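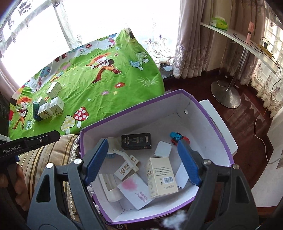

콤보(Kombo) 낱말 모음

콤보는 집 안에서만 통하는 말, 그러니까 사전에는 없거나 있어도 뜻이 조금 다른데 식구들끼리는 아무 설명 없이 알아듣는 살림 낱말을 모은 자료입니다. 처음에는 저희 외가에서 쓰던 말 몇 개를 공책에 적어 두던 것이 전부였는데, 친구들에게 보여 주었더니 다들 "우리 집은 그거 그렇게 안 부르는데?" 하면서 한마디씩 보태는 바람에 일이 이렇게 커졌습니다. 이를테면 겉은 보라색이고 속은 하얀 종이 상자에 파랑과 빨강이 섞인 장난감 차가 옆으로 누워 있고, 그 곁에 하얀 네모 카드며 금색 글씨가 찍힌 까만 상자까지 한데 담겨 있으면, 그 안에 든 것들을 통틀어 뭐라고 부르시나요? 표준어로야 잡동사니라고 하면 그만이지만, 제가 받은 답에는 '오만거', '잔챙이', '나중통', '뒤죽이' 같은 말이 줄줄이 나왔고, 저는 그 답들을 읽느라 저녁밥을 태울 뻔했습니다.

무엇이 들어 있나요

현재 판에는 낱말 항목이 1000개 있습니다. 답을 보내 주신 분은 195명이고, 그중에는 항목 하나만 적어 주신 분도 있고 식구들을 모두 불러 앉혀 놓고 한 장을 꽉 채워 주신 분도 있습니다. 어느 쪽이든 똑같이 고맙습니다. 항목은 24개 갈래로 나누어 두었는데, 부엌, 이부자리, 청소, 바느질, 반찬 남은 것, 아이 달래는 말, 날씨와 빨래 같은 식입니다. 갈래 이름이 좀 들쭉날쭉한 것은 저도 압니다. '반찬 남은 것'을 '부엌'에 합치자는 의견도 있었지만, 식은 반찬을 부르는 말이 워낙 많아서 따로 두는 편이 찾기 좋았습니다.

파일은 모두 쉼표로 구분된 텍스트이고 인코딩은 UTF-8입니다. 엑셀에서 바로 열면 한글이 깨질 수 있으니 '데이터 가져오기' 메뉴로 불러오시면 됩니다.

words.csv: 낱말 본문
groups.csv: 갈래 목록과 짧은 설명
notes.txt: 낱말 하나하나에 넣기에는 긴 사연들

words.csv의 열

낱말: 보내 주신 그대로 적었습니다. 맞춤법에 맞게 고치지 않았습니다.
소리: 글자와 발음이 다를 때만 채웠습니다. '맨들이'라고 쓰고 '맨드리'라고 읽는 경우가 그렇습니다.
뜻: 제가 풀어 쓴 것입니다. 원래 답의 말투를 되도록 살렸습니다.
쓰임: 그 말이 들어간 문장 하나. 850개 항목에 있고 나머지는 비어 있습니다.
갈래: groups.csv의 번호와 맞습니다.
누구에게서: 할머니, 아버지, 시댁, 모름 가운데서 고르거나 직접 적게 했습니다.
지역: 도 단위까지만 남겼습니다.

어떻게 모았나요

종이 설문과 온라인 설문을 같이 썼습니다. 종이 쪽은 동네 책모임과 반찬 가게 계산대 옆에 놓아두고 받았고, 온라인 쪽은 제 블로그에 올려 두었습니다. 질문은 되도록 이름을 먼저 꺼내지 않는 방식으로 만들었습니다. "행주를 뭐라고 부르세요?" 하고 물으면 십중팔구 행주라고 답하게 되니까요. 대신 "상 닦는 천 좀 가져오라고 하실 때 뭐라고 말씀하세요?" 하고 물었더니 훨씬 재미난 말이 나왔습니다. 이 방법을 알려 준 사람은 에두아르도 살라사르(Eduardo Salazar)입니다. 클라너든(Clarnerden)이라는 작은 모임에서 스페인어 살림 낱말을 모으던 친구인데, 제 첫 설문지를 보더니 답을 벌써 다 적어 놓고 묻는 꼴이라고 했습니다. 듣고 보니 맞는 말이라 절반을 새로 썼습니다.

비슷한 말을 하나로 묶을지 말지가 제일 골치였습니다. '오만거'와 '오만것'은 같은 말로 볼 수도 있겠지만, 보내 주신 분들이 저마다 자기네 집 말이라고 아끼시는 것을 제 마음대로 합치기가 영 내키지 않아서 따로 두었습니다. 그래서 개수를 세는 용도로 쓰실 때에는 이런 짝들을 먼저 살펴봐 주세요. 소리 열을 기준으로 정렬하면 꽤 많이 걸러집니다.

알고 쓰시면 좋은 점

답하신 분들이 고르게 퍼져 있지 않습니다. 제가 경상도에 살다 보니 경상도 답이 유난히 많고, 제주 답은 아주 적습니다. 나이도 그렇습니다. 책모임에 나오시는 어르신들이 워낙 열심히 적어 주셔서 젊은 집의 말은 얇은 편이에요. 지역 방언을 비교하는 근거로 쓰기에는 무리가 있고, 어떤 말이 어느 지역에서 '가장 많이' 쓰인다는 식의 결론도 이 자료로는 내지 말아 주시기를 부탁드립니다.

'누구에게서' 열은 어디까지나 기억에 기댄 것입니다. 같은 집 자매 두 분이 같은 낱말을 두고 한 분은 외할머니 말이라 하고 한 분은 텔레비전에서 나온 말이라고 적으신 일도 있습니다. 둘 다 그대로 실었습니다.

상표가 보통 이름처럼 굳은 경우도 있습니다. 트랄레티(Tralletti) 반죽 그릇을 오래 쓰신 집에서는 큰 양푼을 죄다 '트랄이'라고 부르고, 퓨레보라(Purevora) 물통을 쓰시던 집에서는 보리차 담는 병이면 무엇이든 '보라병'이랍니다. 색깔은 상관이 없다고 하시네요. 이런 항목은 뜻 열 끝에 '상표에서'라고 적어 두었습니다.

개인 정보

이름과 연락처는 받지 않았거나, 받은 경우에도 확인이 끝난 뒤에 지웠습니다. 쓰임 문장에 식구 이름이 들어 있으면 '아무개'로 바꾸었습니다. 그래도 혹시 본인 집 이야기가 너무 또렷하게 드러난다 싶으시면 편하게 말씀해 주세요. 까닭은 여쭙지 않고 다음 판에서 빼 드립니다.

쓰는 조건

수업, 글쓰기, 연구, 가족 모임의 낱말 맞히기 놀이까지 자유롭게 쓰셔도 됩니다. 출처로 '콤보 낱말 모음'이라고만 적어 주세요. 고쳐서 다시 나누실 때에는 어디를 고쳤는지 한 줄 남겨 주시면 나중에 받아 보는 분들이 덜 헤맵니다. 낱말 본문만 떼어서 파는 일은 삼가 주세요.

바뀐 내용

4월 20일 판: 갈래 번호가 어긋나 있던 바느질 항목을 바로잡고, 쓰임 문장의 띄어쓰기를 손보았습니다. 낱말 열은 건드리지 않았습니다.
그 앞 판: notes.txt를 새로 만들고, 뜻 열에 있던 긴 사연을 옮겼습니다.

다음 판은 8월에 낼 생각입니다. 그때까지 제주 쪽 답과 자취하시는 분들의 말을 더 받고 싶습니다. 혼자 사는 집에도 혼자만 쓰는 말이 분명히 있더라고요(저는 자취할 때 밥솥 바닥에 눌어붙은 밥을 '월세'라고 불렀습니다). 보내실 때에는 낱말과 뜻만 있어도 충분하고, 쓰임 문장까지 있으면 더 반갑게 읽겠습니다. 맞춤법은 걱정하지 마시고 입에서 나오는 대로 적어 주세요.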